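Ticket 632: Slow upload, then stuck at "Preparing your pattern"
Product: Grakari pattern library (web)
Opened by: Anežka Zelenák
Status: Solved
Category: Uploads and printing

Anežka Zelenák
Hello! First of all, I love this thing. I've been drawing soft toy patterns on squared paper for years and keeping them in a biscuit tin, and getting them into Grakari has been the most fun I've had at a desk in ages. I'm up to 46 patterns now and everything has gone in beautifully until this one.

The one that's misbehaving is Tinano, my sitting animal with the big round face. It's a PDF with nine pages, all A4, scanned at the library and joined together on my laptop. When I upload it the bar crawls to the end (fine, I live up a hill and the broadband is what it is), then the page says "Preparing your pattern" and stays there. I left it going while I had my tea and it was exactly the same when I came back.

What I've tried so far:
- Refreshing the page. The pattern disappears from my list altogether.
- A different browser. Same thing.
- Renaming the file from "Tinano FINAL final (use this one).pdf" to "tinano.pdf". Same thing, but tidier!
- Uploading an older pattern again to see if it was my account. That went straight in.

So I think it must be the file, but it opens perfectly well on the laptop and prints too. Any ideas? No great rush, though I'd love to have it up before the July swap.

Support
Hi Anežka, thanks for such a clear list, it saves us both a lot of time. You're right that your account is fine. I can see three attempts on Tinano and all of them stopped at the same point, when our side tries to make the little preview of each page.

Could you tell me how big the file is, and how big each page says it is? On most PDF viewers you'll find the page size under File, then Properties. Please look at every page if your viewer lets you, as joined files sometimes have one odd one out.

Anežka Zelenák
Ooh, I didn't know you could look at that. The file is 490 MB. Is that a lot? The others are tiny next to it, now that I look.

Page sizes: the first eight are all A4, 210 x 297 mm. Page nine says 2100 x 2970 mm! I'm fairly sure the library doesn't own a scanner the size of a garden shed. Page nine is the face patch and the ears, so it's the one I'd least like to lose.

It still printed at the right size at home, which is why I never noticed.

Support
That will be it! Your printer is set to "Fit to page", so it quietly shrinks page nine back down to A4 each time. Our preview maker doesn't shrink anything until it has drawn the page in full, and a page nearly three metres tall at scanner quality is too much for it. It gives up without telling you, and that part is our fault. I've passed it on so that there'll be a proper message.

Please try this:
1. Open the file and go to page nine.
2. Choose Print, then pick "Save as PDF" as the printer.
3. Set the paper to A4 and the scaling to "Fit".
4. Print page nine only, and save it under a new name.
5. Open the new page and check the properties say 210 x 297 mm.
6. Join it to the first eight pages and upload the result.

Before you upload, print the new page at 100% and measure your test square with a ruler. If the square is right, the pieces will be right.

Anežka Zelenák
Right! Kettle on, did all of that. Steps 1 to 5 went perfectly and page nine is a proper A4 page again. Very satisfying.

The test square, though, is a bit small. It should be 5 cm along each side and it's come out at 4.8. I measured with the metal ruler and then with the tape measure in case the ruler was lying. The seam line on the face patch has shrunk by the same sort of amount, and on a curve like that the head won't go round it without puckering.

Did I do something wrong at step 3?

Support
No, that one's on me, sorry. "Fit" leaves room for printer margins even when you're saving to a PDF, so the whole page comes out slightly smaller. What we want is a custom scale. Your page is exactly ten times too big each way, so:

1. Go back to the original page nine (the giant one).
2. Choose Print, "Save as PDF", paper size A4.
3. Under scaling choose "Custom" and type 10.
4. If there's a margins option, set it to "None".
5. Save, print at 100%, measure the square again.

If any line falls off the edge, stop there and send me the page, and I'll resize it from here.

Anežka Zelenák
FIVE CENTIMETRES. On the nose, both ways, and nothing has fallen off the edge. I even laid the new face patch over my old card template and held the two up to the window and they match all the way round.

I joined it to the others, but the file was still a whopper at 412 MB, so I haven't dared upload it yet. Should I worry about that?

Support
Brilliant news about the square! Yes, let's bring the size down first. Black lines on white paper don't need full colour, and I suspect the library scanner was set to photo quality. If your PDF program has "Reduce file size" or "Optimise", choose greyscale and 300 dpi. Your pencil lines will stay sharp at that. Keep the big version somewhere safe as well, just in case.

Anežka Zelenák
Done, and it's down to 11 MB. Uploaded before I'd even sat back down, and "Preparing your pattern" was on the screen for a blink. All nine pages have previews, ears included!

I've gone back through the others too. Hervieu (the long one with the floppy legs) had a page that was A5 for no reason I can think of, so I've fixed that while I was at it. Same trick, only I typed 141 instead of 10 and it came out right first time. I feel like I could do this for a living.

One small question while I've got you. Is there a way to put the test square on every page automatically? I always forget it on the ear pages.

Support
You've got the hang of it completely. Yes, there is: open the pattern, go to Layout, then Page extras, and tick "Add test square to all pages". It goes in the bottom right corner by default and you can drag it if it lands on a pattern piece. You can also switch it on for new uploads under Settings, then Defaults.

If you use the Flinik add-on for tiling, turn its own square off first or you'll get two.

Anežka Zelenák
I do use Flinik and I did get two! Off it goes. All sorted now, thank you so much, this was far more enjoyable than a broken upload has any right to be. Happy for you to close it.

Support
Lovely, closing this as solved. Notes for anyone who finds this thread by searching: check the size of every page, use a custom scale instead of "Fit", set margins to none, and measure the test square before you cut any fabric. Good luck at the swap, Anežka!

Attachment (1)
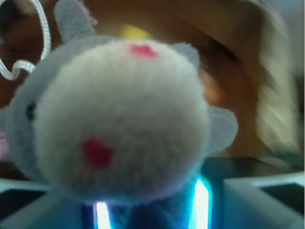
Grey soft toy, pale face patch, close up. Added by Anežka Zelenák.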